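Where Does Your Computer Keep Its Memories?

Hi again! Gerardo Benedetti here, and today's question comes from Aleksi, who wants to know how a computer remembers his drawings after he switches it off. Great question, Aleksi!

Computers have two kinds of memory, and I like to think of them as a desk and a closet.

The desk

The desk is called RAM. When you open a game or a picture, the computer spreads it out on the desk so it can grab things super fast. But when the power goes off, the desk gets wiped clean. Everything on it is gone! (I once lost a whole story about a pirate named Toivo this way, and I'm still a bit sad.)

The closet

The closet is called storage, and it's usually a hard drive or a solid-state drive. It's slower than the desk, but it holds far more, and it keeps your stuff even when the computer is unplugged. Clicking "save" means "please put a copy in the closet." My own closet has 3000 photos in it, and 273 of them are of my cat.

So what's doing all the thinking?

That job belongs to the processor, or CPU. It reads from the desk, does sums at amazing speed, and puts the answers back. It sits in a special spot called a socket, on a big flat board called the motherboard. 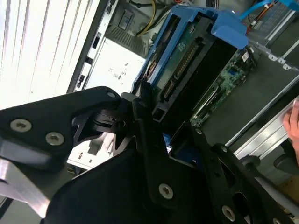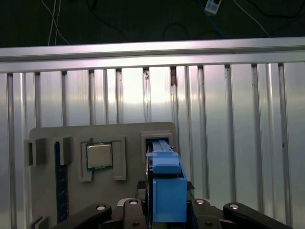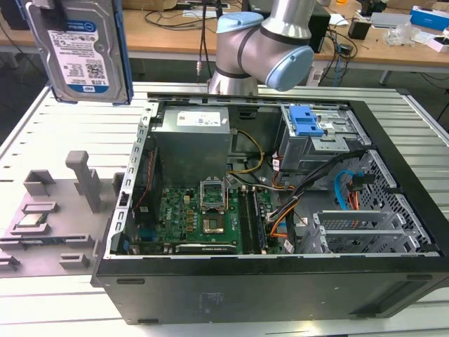

In the last picture, the green board is the motherboard, and the two black slots are for RAM.

Try it yourself

Ask a grown-up to help you find out how much storage your computer has. Then type a silly sentence, save it, shut everything down and start up again. Is your sentence still in the closet?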